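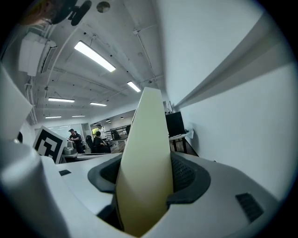
From: Florencia Toledo
Date: Nov 9, 2020
Subject: Re: Sestamik hand gripper kit, worth the money?

Núñez wrote:

> Has anyone on the list bought the Sestamik hand gripper kit from
> Lindthorpe? We are looking at two of them for our picking work and
> the quote came in higher than I expected. What I would like to know:
>
> - how the finger holds up
> - whether the marker board in the box is good enough or whether we
> should have our own printed
> - how long before a new person gets usable recordings out of it
> - what the support is like
>
> The sales sheet has a lot on it about the app and very little about
> the hardware. We have no arm yet, so for the first few months it
> would be hand recordings only.

We have had one at Suridby long enough to answer most of this. Ours is the single-finger version, so if you were quoted for the other one, some of what follows may not apply.

Finger first. It is the flat cream blade that narrows toward the tip, and it sits in a dark rubber collar. The blade itself has been fine. We put 3,063 recorded grasps on the first one before I changed it, and I changed it for a nick near the tip that somebody put there with a box cutter. There was no sign of it getting soft or bending to one side. The spare that came in the kit has been on ever since.

The collar is the part to watch. Ours started to lift on one side and dust got in under the rim. Lindthorpe sent another under warranty and that one has stayed down. If you order two kits, ask them to throw in a spare collar for each. They are not in the parts list on the web page but they do have them. Fitting one is fiddly. Warm it in your hands, work it on from the back, and leave the finger out until the rim is seated all the way around.

Keep the little vent in the shell clear. The unit runs a fan when it is recording and if you hold it with your palm over the slats it will get warm and then stop with a code 19. The manual lists code 19 as "service required". It cleared for us every time once we set the thing down for a few minutes, and it has not come back now that people know where to keep their hands.

Marker board: use the one in the box to begin with. It is a plain square black-and-white board and tracks well under our lights, with fluorescent tubes overhead and white walls. Two problems. The face is a bit shiny, so if it stands straight under a tube you can lose it at some angles. Ours is on the table leaned back slightly and we have very few dropouts that way. The other problem is that the foot that comes with it is too light and the board gets knocked. We ended up clamping it to the edge of the table. If you do print your own, get it on something stiff and matte, and measure the printed square before you type the size into the app. Our first home print came out 8 mm short across and it took most of a day to work out why all the distances were wrong.

The lens is very wide. This is good for keeping the board in view when you reach off to the side, but it also takes in most of the room, ceiling included. If you have rules about people in recordings, plan for that before you set up. We share a big room with desks and shelving at the far end and had to get everyone's okay. There is a crop tool in the app but it crops to a circle in the middle and you lose the board with it.

Training new people. The kit claims anyone can record after the ten-minute video. They can record, but the recordings are not much use. The usual faults are moving too fast, starting before the board is in view, and turning the wrist in a way no arm could copy. I now sit with each new person for their first session and play back every take with them. After the second session most of them are fine. I would not plan on using anything from the first day.

Weight has not come up on your list but it should. It is all right for short sessions. The shell is smooth plastic with nothing to grip on the round housing at the side, and people end up squeezing it. We do half an hour and then swap. One of us wrapped the handle in bicycle bar tape, which helped.

The app does what it says. Uploads are slow when the files are long. Set it to split the takes, the option is under Storage and is off by default. Export names the files by upload time and not by recording time, so if you upload at the end of the day they are all in the wrong order. I reported this in the spring and was told it was on the list.

Support: one person answers, and answers well, but it can take a few days. Warranty parts came without any argument. The phone number goes to the sales desk and they could not help with anything technical.

On price, ours was 4,000 with the board, one spare finger, the charger and a year of the app. The app renewal was not mentioned on our quote and I would get that in writing. The case is extra and is not worth it, any padded toolbox will do.

Would I buy it again? For hand recordings, yes. It has earned its place here. I can't tell you how well the recordings carry over to an arm, as we have only started on that side and I don't want to guess from a few runs. If you have no arm yet, I would order one kit and not two, get your people used to it, and see whether you are really short of a second before paying for it. With two people taking turns, one kit keeps us busy, and the bottleneck is checking takes, which a second unit won't help with.

I can send our setup sheet with the table height and board position if that is any use. It was written for our own table so you will have to change the numbers.

One question back to you or anyone else on the list: has anybody tried it with the lights dimmed? The sheet says it is fine in low light and we have never had reason to check.

Florencia Toledo
Suridby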